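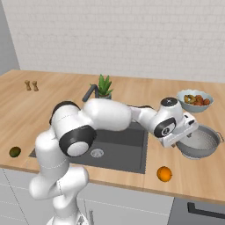

仿真厨房场景:机械臂夹爪位于滤盆上方

Hovdale 共享工坊 厨房机械臂自制项目招募参与者

项目名称:Plilldale 厨房台面机械臂
招募人数:16 人
参与形式:线下为主,仿真部分可在家完成
参与周期:3 月开始,持续两个季度
报酬:无报酬,材料费由工坊承担,参与者自付押金 249 元,退出或结项时退还

一、项目情况

Plilldale 是 Hovdale 共享工坊里的一个业余项目,目标是在一段普通家用厨房台面上装一台机械臂,让它完成几件简单的事:把水果从台面拿进滤盆,把滤盆移到水槽里,再把水果放进碗里。我们不做炒菜,不做切菜,也不碰明火和刀具。

目前项目分两条线进行。一条线是仿真,厨房场景已经搭好,有木台面、嵌入式水槽、水龙头、滤盆、果碗和几样零散物品,机械臂可以在里面跑抓取动作。另一条线是实物,台面和柜体已在工坊东侧隔间里装好,水槽接了下水,没有接上水。机械臂本体的底座支架正在重做,旧支架在手臂全伸时晃得厉害,夹爪末端偏差太大。

控制程序叫 Flekier,是工坊成员自己写的,主体用 Python,运动控制部分用 C++。代码放在工坊内网,参与者开通账号后可以看到全部历史记录。文档不全,夹爪那一部分基本没有文档,需要边读边补。

二、需要的人

1. 仿真与场景搭建,4 人
负责维护厨房场景,调整物体的碰撞模型和摩擦参数,增加新的台面布置。现在的主要问题是滤盆:盆壁上孔很多,直接用原始网格做碰撞计算太慢,换成简化外形后夹爪又经常穿进盆沿。希望有人能把这件事接过去。用过任意一种物理仿真软件即可,会 Blender 建模更好。

2. 运动规划与控制,4 人
负责路径规划、避障和抓取姿态。手臂横跨水槽时离水龙头很近,现有规划器偶尔会给出绕远的路径,肘部抬得过高。需要会 Python,能看懂 C++,了解机械臂正逆运动学。没有做过实物也可以报名。

3. 机械与加工,3 人
负责底座支架、夹爪指尖和走线。支架用铝型材和钢板,指尖用 3D 打印件外加硅胶垫。需要会看图纸,能独立使用台钻和手持工具。铣床需先通过工坊的设备考核,没有考过的可以进组后再考,考核每月安排一次。

4. 电气与安全,2 人
负责供电、急停回路和台面边缘的防护。隔间里有水槽,电源箱必须放在台面以下并做防溅处理,图纸已有初稿,需要人复核。此岗位要求有低压电工证或相关工作经历,请在报名时附上证明。

5. 测试与记录,3 人
负责摆放物品、运行测试、填写记录表、整理失败案例。不要求技术背景,要求能按表操作,写字清楚,能坚持到场。测试用的水果由工坊购买,测试后不得食用。

三、时间安排

实物组每周到场 2 次,每次从晚上七点到九点半。仿真和控制两组每周到场一次,其余时间自行安排,但代码合并前需要有另一名参与者看过。

第一个月读代码、熟悉场景、完成安全培训。未完成安全培训的人不能进入机械臂隔间,仿真组也一样。第二个月开始分组做事。新支架装好后,先空载跑一周,再上物品。

季度中间会有一次换组机会,想换的人提前两周告诉对方组即可,以双方都有人接手为准。

四、工坊提供

隔间及全部工具;机械臂一台,备用夹爪一个;两台带独立显卡的台式机,可远程登录;打印耗材;意外保险。停车位有限,先到先停。工坊内有茶水,不提供晚饭,附近的面馆营业到十点。

五、需要自备

笔记本电脑(仿真、控制两组);包脚趾的鞋;长发请扎起。护目镜工坊有,戴眼镜的人建议自己买一副能罩住镜框的,工坊那几副偏小。

六、报名条件

年满 18 岁,能保证两个季度的到场时间。机械组和电气组需能搬动 20 公斤的物品。不限专业,不限是否在读。曾参加过工坊 Mikuš 传送带项目的人可以免安全培训的理论部分,实操部分仍需参加。

七、报名方式

请到工坊前台领取报名表,或在工坊网站的“项目”栏目下载后填写提交。表中请写明:

想去的组,可以填两个,按先后排序;
做过的相关东西,附链接或照片,没有可以留空;
每周哪几个晚上能来;
是否有设备考核记录。

报名截止到 2 月底。收到表格后会在一周内约时间见面,见面时长半小时,会请控制组和仿真组的报名者现场读一段代码,请机械组的报名者看一张支架图并说说加工顺序。不做笔试。

八、其他说明

项目代码和场景文件在工坊内部共享,参与者可以带走自己写的部分,整体对外公开需经全体参与者同意。参与期间拍摄的照片和视频如需发布,请先确认没有拍到他人面部。

押金在第一次到场时交付,前台开收据。中途退出请提前一周说明并交还门禁卡,押金在交还当天退回。门禁卡遗失从押金中扣 30 元。

参与者名额满后,其余报名者进入候补名单,有人退出时按组别递补。候补者可以参加每月一次的开放晚间,现场看测试,不能操作机械臂。

有关岗位内容的问题请写在报名表背面,见面时一并答复。设备考核的时间以前台公告栏为准。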